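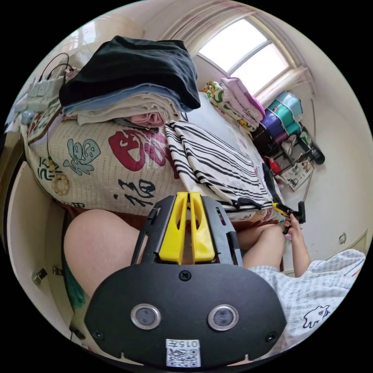

How often should the bedrooms in a rented house be checked for fire and electrical hazards? Once a month by the occupant and twice a year by the owner's inspector, with an extra visit whenever the room changes hands.

BEDROOM SAFETY CHECKLIST – RASTARI HOUSE, UPPER FLOOR
Inspector: Mebrat Degefa
Round: March

Mark each line OK, FIX or N/A. A line marked FIX needs a comment. Lines left blank are treated as FIX at the next round.

1. Smoke alarm
Press the test button and hold until the alarm sounds. Vacuum the vents. Check the date printed inside the cover and replace any unit over 7 years old.
Result: OK
Comment: Cover stiff to turn. Battery changed at this visit.

2. Outlets and cords
No cracked plates, no scorch marks, no plug that falls out under its own weight. No cord under a rug, under a mattress or through a door opening. One power strip per outlet, never one strip into another.
Result: FIX
Comment: Outlet by the door is loose in the wall. Power is to stay off at the breaker until the box is refastened. Assigned to Jhair Guzmán.

3. Space heater
Three feet clear on all sides. Tip-over switch cuts power when the heater is tilted. Plugged straight into the wall.
Result: OK
Comment: Hotbridge unit, stored in the hall closet for the season. Cord wound too tightly – rewind in wide loops.

4. Window as second way out
Sash must open fully from the inside without a tool or key. No furniture that a child or older person could not get past. Locks free of paint.
Result: OK
Comment: Upper track cleaned and waxed. The old key lock should be swapped for a thumb latch at the next repaint, see line 7. 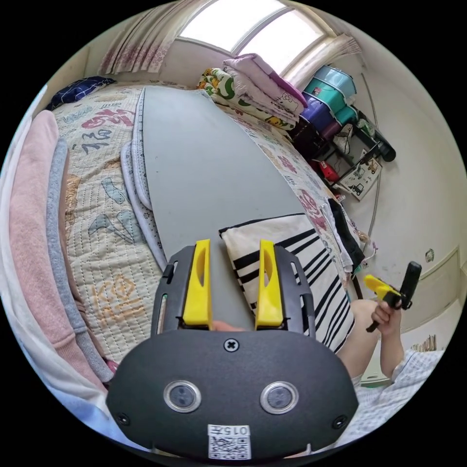

Christos Drakos asked for line 4 to be split in two, on the grounds that a window can open freely and still be too small to climb through. He would like the clear opening measured with a tape and written down once for each room. Agreed for the next issue of this form. The measurement does not need to be repeated unless the window is replaced.

5. Bedding and curtains
Nothing that burns within reach of a heater, lamp or candle. Stored blankets kept away from bulbs. Curtain rod brackets tight in the wall. Cords on blinds tied up high or cut short.
Result: OK
Comment: Brackets pulled by hand, no movement. Bed linen was not part of this check.

6. Lamps
Bulb wattage at or below the figure on the socket. Shade not touching the bulb. Base steady on its surface.
Result: FIX
Comment: Label on the bedside lamp cannot be read. Fit an LED bulb and write the limit on a new tag. Fotis Giannakopoulos has the tags.

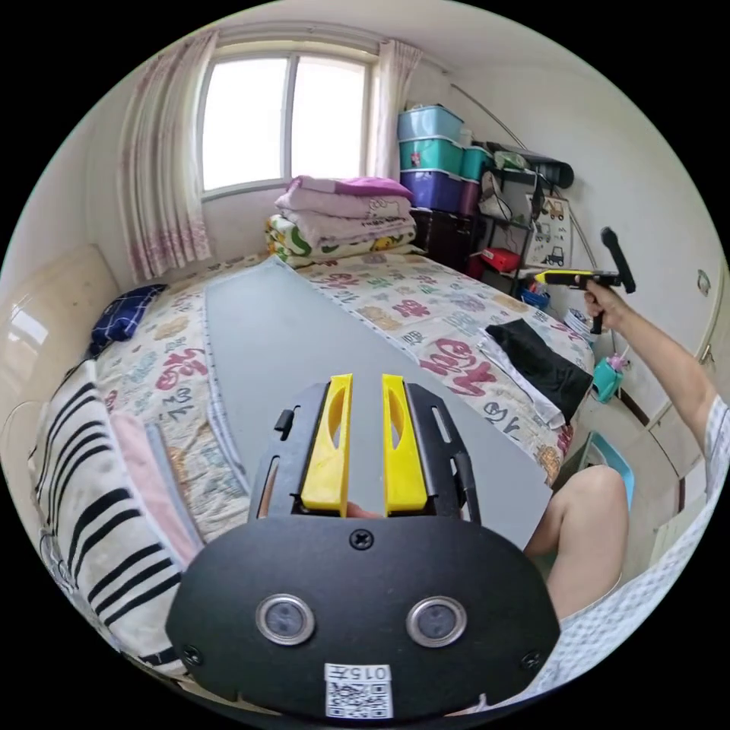 7. Paint and window trim
Look for flaking, mainly on the sill and lower rail. In a house of this age, do not dry sand or scrape before a lead test.
Result: N/A
Comment: Test kit on order from Economou. Leave the trim alone until the result is in.

8. Door
Closes and latches on its own weight or with a light push. Gap at the bottom no greater than 3/4 inch. No hook or bolt on the outside.
Result: OK
Comment: Hinge screws tightened, 2 replaced with longer ones.

OPEN ITEMS
Line 2, outlet by the door – before the breaker is turned back on.
Line 6, bulb and tag – by Saturday.
Line 7, lead test – on arrival of kit.

Return the signed form to Orestis Koutsoukos. Keep a copy in the folder by the breaker panel.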